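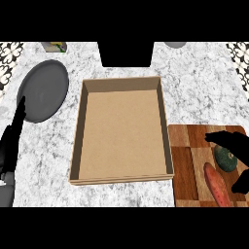 Werkstatt > Software > Kurz gemeldet

Neues Planung Wahrnehmung Simulation Archiv

Bramau plant jetzt mit beiden Armen gleichzeitig

Ich hab's ja schon im Frühjahr angekündigt und dann ewig vor mir hergeschoben, aber seit heute Vormittag läuft bei mir die neue Version von Bramau, dem Bewegungsplaner aus Tostholm. Und ich bin ziemlich angetan! Bisher rechnete das Ding erst den linken Arm durch und dann den rechten, und wenn sich die beiden in die Quere kamen, ging alles von vorn los. Jetzt entsteht ein gemeinsamer Plan für beide Arme. Meine Küchenaufgabe mit Kürbis und Süßkartoffel (Ziel: beides vom Schneidebrett in die Pappschale) ist in zwei Sekunden geplant, vorher waren es sieben.

Getestet habe ich wie immer komplett in der Simulation, zwanzig Durchläufe mit demselben Aufbau: Marmorplatte, Teller links, Schale in der Mitte, Brett rechts. Die Greifer starten jedes Mal ganz außen.
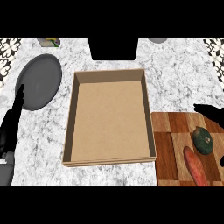

Was mich mehr beschäftigt als die Rechenzeit, ist die Greifplanung für längliche Sachen. Der alte Planer wollte die Süßkartoffel gern an der Spitze packen, was selten gut ging. Wichai Limsakul, der die Schnittstelle zum Erkennungsmodul Thaweesak betreut, hat mir geschrieben, dass die Hauptachse des Objekts jetzt direkt mit übergeben wird. Einschalten muss man das noch von Hand in der Konfiguration, also bitte vorher die Versionshinweise lesen (ich hab's natürlich nicht getan und mich zehn Minuten gewundert).

Der Export nach Jundilen fehlt noch, der soll im Oktober nachkommen. Bis dahin bleibe ich bei meinem alten Konvertierungsskript.

Kommentare

rainfarn: Läuft das auch ohne Grafikkarte?

gelenk_sechs: Bei mir ja, nur die Kollisionsprüfung wird dann zäh.

Motte: Endlich! Mein alter Planer hat den linken Arm immer quer über den Teller geschickt.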